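01/01/2021 — New year, same kitchen bench. Wiped down the white table and put out the Plirico set: black pan, green spatula, lavender plate, the toy fruit. The toaster oven stays on the right; I am done carrying it. Ketchup goes on the steel tray, on top of the mint plate, a way of serving ketchup I have never met in any restaurant. The December list asked for 22 items. I stopped well short and feel fine.
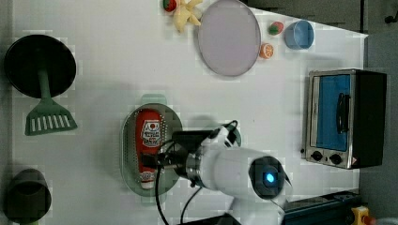 Gonçalo Marinho thinks the ketchup should stand up, like ketchup does, and wants the strawberries kept in the blue bowl. Bowl, maybe. Ketchup stays down until I find the list.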